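4. Filtering the oil

The Clullum filter unit removes leaf particles and residual water from freshly pressed olive oil. Complete section 3 (Rinsing the press) before you start.

1. Close the outlet valve and seat one Testa paper disc in the housing, rough side up.
2. Tighten the 8 wing nuts by hand, working crosswise.
3. Pour 300 ml of oil into the hopper and wait until the paper is soaked through.
4. Open the outlet valve a quarter turn. Return the first cupful to the hopper.
5. Fill the hopper to the line. Change the disc after every 30 liters.

Note: Oil from early, green fruit carries more sediment and may need a second pass.

CAUTION: Do not heat the oil to speed up the flow. Heat dulls the flavor and softens the hopper seal.

6. Drain the housing fully before storage. Oil left in the paper turns rancid and taints the next batch. 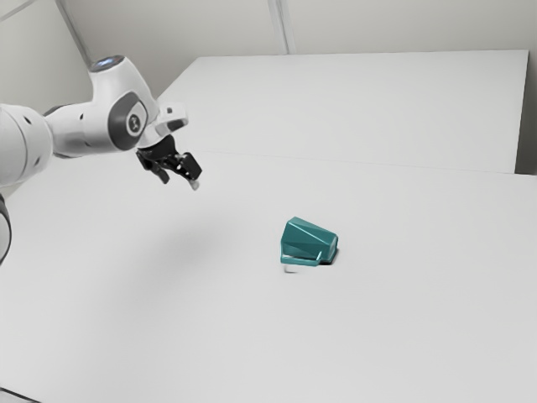 Kirsten Þórarinsdóttir: Step 4 worked better for me with two cupfuls returned. The first one cleared, but the second still had specks in it.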